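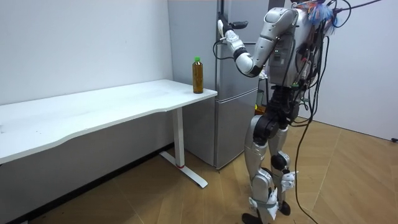
How often should the door seal on a shared refrigerator be cleaned?
Once a month is enough for most shared rooms, using warm water and a little dish soap on a soft cloth. If the door has started to stick or to spring open, clean the seal straight away and then once a week until the fault has cleared.

Hirkside Facilities Desk
Ticket 1882
Category: Appliances, shared rooms
Subject: Upper door of two-door refrigerator does not stay closed
Reported by: Sirkka Nieminen
Assigned to: Arben Georgiou
Opened: 26th April
Status: Closed

Description of fault
The upper door of the silver refrigerator against the back wall, at the end of the long white desk, springs open slightly after being pushed shut. The lower door closes normally. Food in the upper compartment was found soft on two mornings. Staff have been asked to press the upper door firmly and to check it before leaving.

Entry 1 - A. Georgiou
Attended. Power supply and thermostat in order. The upper seal was stiff along the hinge side and had dried juice in the folds. Cleaned with warm water and dish soap, rinsed and dried. A strip of paper closed in the door held firmly on the handle side but slid out freely near the top hinge. Spoiled items were discarded and the owners notified by email.

Entry 2 - A. Georgiou
Door still springs open when the inner shelves are full. A tall container on the top door shelf was touching the shelf behind it. Container moved to the lower compartment. Requester advised that nothing taller than the shelf rail should be kept there.

Entry 3 - S. Nieminen
The door stayed shut overnight but was open again by noon. The container has not been put back. Please advise whether the contents should be moved to the kitchen on the next floor.

Entry 4 - V. Peltonen
Level checked. The cabinet leaned slightly forward, which allows the door to drift. Front feet raised one full turn each. The desk was shifted to reach the left foot and returned to its former position. Contents may remain where they are.

Entry 5 - V. Peltonen
Paper strip test repeated at all four sides of the upper door. The top hinge corner remains weak. Replacement seal ordered from Urbańczyk, part cost 140 dollars, approved by Gebhard Wyss. Delivery expected in 8 working days.

Entry 6 - A. Georgiou
Seal received and fitted. The new seal was creased from its packaging and was soaked in warm water before fitting. Door kept closed for 60 minutes afterwards. Strip test satisfactory on all sides.

Entry 7 - S. Nieminen
Confirmed. The door closes with an ordinary push and the freezer compartment is holding its temperature - thank you. The ticket may be closed.

Follow-up
Seal to be inspected again in August. Old seal discarded.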